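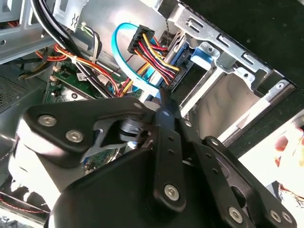 Photo: Brerkach workshop, Omden. Free to reuse with this credit.

Brerkach Desktop Parts Notes
README, last updated Thursday, October 11, 2018

What this is
Notes and photos from taking apart and refitting desktop computers at the Omden workshop. The set covers 11 machines and comes to 200 photos, with one text file per machine. It was put together for people who repair older desktops and want to see how the cables and drive bays are laid out before they open their own.

Folders
photos – JPEG files, sorted by machine
notes – plain text, one file per machine
parts.csv – list of parts taken out, put back or replaced

Columns in parts.csv
machine: number from 1 to 11
part: drive, data cable, power cable, cage, latch, fan, memory, other
color: main color of the part as we would say it out loud
state: in place, removed, replaced
remarks: free text, often blank

Naming
We say "data cable" for the SATA cable that carries data and "power plug" for the end of the power lead that goes into the drive. The cable in the photo on this page is light blue and runs in a wide loop down toward the drive bay. The power wires are red, yellow and black. "Latch" means the plastic piece at the drive cage, bright blue on this case. "Cage" is the sheet metal that holds the drives. A bay with no drive in it is still listed, with "empty" under remarks.

Working order
Shut down, switch off at the wall and pull the cord. Take off the side panel. Photograph the cables before touching any of them. Unplug data first, then power, holding the plug and never the wires. Small screws go in a cup marked with the machine number.

Known problems
Machines 3 and 4 share a notes file. The September photos were sorted by hand and a few may be in the wrong folder. Color names are not consistent – "gray" and "silver" were both used for bare metal. Drive sizes were not written down.

Contents of drives
No data was read or copied. Drives are listed as parts only.

Related
The Zaltska list uses the same columns and can be merged with this one. Rename "state" to "status" first.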